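Cuswood light blue plastic carrier: a review after one long August

I have a weakness for anything you can put other things in and walk off with. Bags, crates, trugs, the lot. So when Iona Urquhart told me she'd swapped her old canvas tool bag for a Cuswood plastic carrier and wasn't going back, I had one ordered before my tea was finished.

It has been in daily use at our workshop in Rerkbridge for 63 days now, and I love it. It's a carrier with a handle, so there's a limit to how much there is to say, but I'm going to say it anyway!

The handle first. On most cheap carriers it's a thin bit of moulding that digs into your fingers by the second flight of stairs. On this one it's a flat band, and the load spreads nicely across the palm. I did the full walk from the van to the top store with a mixed load of fixings and sprays and didn't once stop to change hands. The corners are rounded too, and my shins are grateful, as the Skoltine crate I used before had corners that could take the paint off a door (and did, sorry Ehsan).

It wipes clean beautifully. I knocked a tub of grease over in mine in the first week and a rag and some washing-up liquid sorted it. The blue is paler than I expected from the website, and I've come round to it completely — against a grey floor you can find it from the other side of the room, which you never could with the black Skoltine.

Grumbles? A couple. There are no dividers, so small things wander. Kyung-hwa Jang has put two old margarine tubs in hers and says that's the problem solved, and I've pinched the idea. The plastic also marks if you slide it over concrete. Mine has scuffs underneath already, only cosmetic, but if you like your kit to look new you may wince. I'd also have liked somewhere to stick a label.

I looked at the Baumgartner as well, the one with the folding handle. It's a smart thing and it packs away flatter, but the handle flops over every time you let go, and I want to be able to grab mine without looking. Min-kyu prefers it, for what it's worth, and keeps his on a shelf.

Would I buy the Cuswood again? I have. The second one lives under the sink at home with the cleaning things in it. 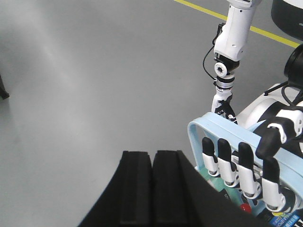

The light blue carrier, held by the handle.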